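Llevo unos días probando la pinza Plavia, de Hekuvby, y ya le tengo cariño – ¡sobre todo en la cocina! Me la recomendó Omprakash Maurya y el kit básico trae dos dedos y montaje de muñeca.
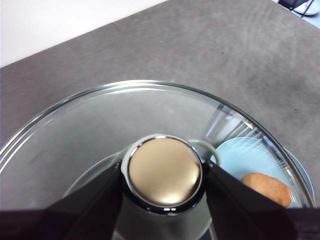 Núm. 56

Con la tapa de cristal la agarro siempre por el pomo, un dedo a cada lado, y me gusta cómo encaja. El manual, eso sí, es flojito. La alquilan por 143 euros al mes y yo me la quedo hasta abril.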